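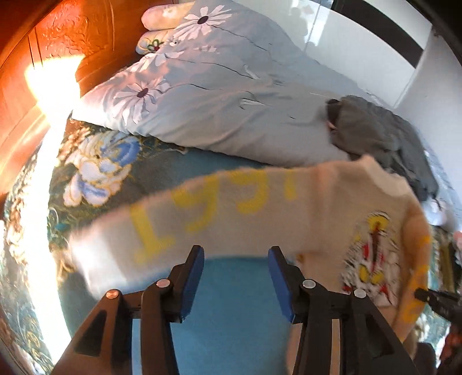

Steinbach, segunda parte: la sal y los molinos

En la primera entrada dejé Steinbach en 1717, el año en que se quemó el puente de madera y la villa se quedó sin paso al otro lado del río. Hoy sigo con lo que vino después.

El puente nuevo tardó 18 años en levantarse. Mientras tanto, la sal cruzaba en barcazas y el barquero mayor, Ottmar Ehlers, cobraba por cada saco. En el archivo parroquial se conserva su libro de cuentas, con 372 hojas escritas por las dos caras. La letra es mala y las manchas de humedad se comen los márgenes, pero se lee bastante bien hasta la mitad.

Con ese dinero los Ehlers compraron cuatro molinos río arriba, en el barrio que entonces se llamaba Bulaver. Quedan los muros de uno y el canal de otro, tapado por las zarzas. Fui a verlos un miércoles de abril y tardé una hora larga en encontrar el camino, que en el mapa sale recto y no lo es.

Frauke Kröger, la archivera, me enseñó también el pleito entre los molineros y los curtidores por el agua. Los curtidores perdieron y se mudaron abajo, donde hoy está la calle de las Pieles. La iglesia pequeña de esa calle la pagaron ellos y tiene una piel extendida tallada sobre la puerta.

Me falta por leer el segundo legajo del pleito. En la próxima entrada hablaré de la muralla y de por qué le falta el lado norte.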